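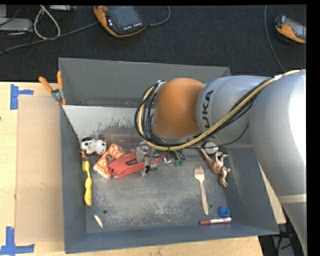 Brazo KUKA sobre la bandeja gris, en la mesa de madera clara.

5 de febrero de 2024

Revisión del anteproyecto del instituto Zatik, segunda vuelta. He dedicado la mañana a cotejar las tres propuestas con el programa funcional. La de Iser sigue siendo la más ordenada en planta: un peine de aulas orientado al sureste, con el pasillo al norte como colchón térmico. La de Rudd concentra todo en un bloque compacto de 4 plantas y libera el patio. La nuestra, Vumura, queda a medio camino y eso se nota en los encuentros, sobre todo en el de la escalera este con el gimnasio.

Superficie computable según mi medición: 3031 metros cuadrados. El cuadro de la memoria da la misma cifra, pero con el porche contado al cien por cien. Si la ordenanza obliga a computarlo a la mitad, sobra edificabilidad y se puede ensanchar el pasillo del ala vieja. Queda consultado por escrito.

Por la tarde, estructura. La crujía del taller pide una luz que el forjado de losa maciza resuelve mal. He probado dos cantos y en ambos la flecha activa se va de límite junto al hueco de instalaciones. La alternativa es una viga de cuelgue en el eje C – penaliza la altura libre, aunque el taller la tolera mejor que la biblioteca. Pendiente de rehacer el modelo con el tabique pesado en su posición definitiva, que en el plano de albañilería no coincide con el de estructura.

Fachada. El ladrillo del edificio existente es de formato irregular y no hay pieza comercial que case. Descarto imitarlo. Prefiero un revoco de cal en tono tierra, con la junta de encuentro rehundida y un perfil de remate. Rudd propone chapa plegada en todo el volumen nuevo; en la cara oeste, sin lamas, el sobrecalentamiento es previsible. Las lamas de Iser son fijas y su separación está dibujada a ojo. He pedido el estudio solar de abril, que es cuando las aulas del fondo dan problemas.

Accesibilidad: la rampa del acceso norte no cumple en el segundo tramo. Hay que alargarla o bajar la cota del vestíbulo. Bajar la cota arrastra la arqueta de pluviales, así que alargo la rampa y pierdo un alcorque.

Acústica del salón de actos: volumen de 2000 metros cúbicos para 414 butacas. La relación es razonable para palabra, siempre que se trate la pared trasera. En la memoria figura como «panel absorbente» sin espesor ni cámara. Corregido a lápiz en mi copia.

Mañana, por orden: eje C, rampa, detalle del remate. La carpeta de carpinterías sigue sin numerar.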